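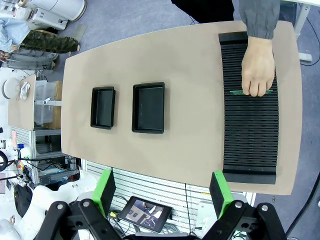 Slotted rack at right, trays at left, one board being handled in the rack.

Equipment budget for the board handling cell, second pass

November 26, 2021

The first version of this budget had one line for the arm, one for the gripper and one called "misc." The misc line was wrong by a wide margin, so I have split it up. Prices are what I was quoted or what I paid, before sales tax.

The job is moving bare and populated boards between a slotted rack and flat trays. Cycle time is not critical. Slot pitch is, and so is how much the fingers can flex before a board edge catches on a rib.

Racks and trays. I asked Arkovon and Broltden for the same thing: black slotted racks, fixed pitch, static-safe, plus trays in two sizes. Broltden was cheaper per rack but has a minimum order of 56, and I need 9. Arkovon will sell singles. The total for racks, trays and freight came to $2,086 against a planned 2,000. I am leaving the overrun in place. The alternative was to drop the spare racks, and a rack with one bent rib stops the whole job while you wait for a replacement.

Before ordering, ask for the slot width as a drawing with tolerances. The catalog page gives the nominal board thickness the rack is meant for, and two racks sold for the same board can have different lead-in at the mouth of the slot. A person seating a board by hand corrects for that by feel. The arm needs it in the program or in the fingers.

Fingertips. Budget these as a consumable. Soft pads wear at the edge that meets the board, and a worn pad lets the board tilt a little during insertion. I have put down a set per quarter with one set on the shelf. If they last longer, the money rolls into cables.

Table. Furnico quoted a standard office table, Dal Bello a heavier workshop bench at a bit more than three times the price. I went with Furnico. The moving mass is small, and the fixtures can be located against the tabletop with stops. What I did not allow for in the first pass is the outline of the top. A curved edge is fine for people and a nuisance for clamps, so there is now a line for a flat mounting plate and the hardware to hold it. If your table has straight edges you can skip that.

Cables and power. This was the worst estimate. Longer leads, strain relief, a second power strip, cable covers for the floor, spare connectors. None of it is expensive alone. Together it passed the cost of the table. Measure the runs with the arm at full reach and add a service loop before you order lengths.

Labor. Still unpriced, because it is my own time. The hours go into teaching positions, and every change to the rack location means doing some of it again. Fixing the rack and tray positions early is the cheapest thing on the list.

Deferred to April:
– second rack type, wider pitch
– hard stops for both tray sizes
– replacement table, only if the plate turns out to flex

I have not budgeted for a vision upgrade. With the rack held in a known place I would like to see how far fixed positions go first, and the quotes I have for it expire before I could use them anyway.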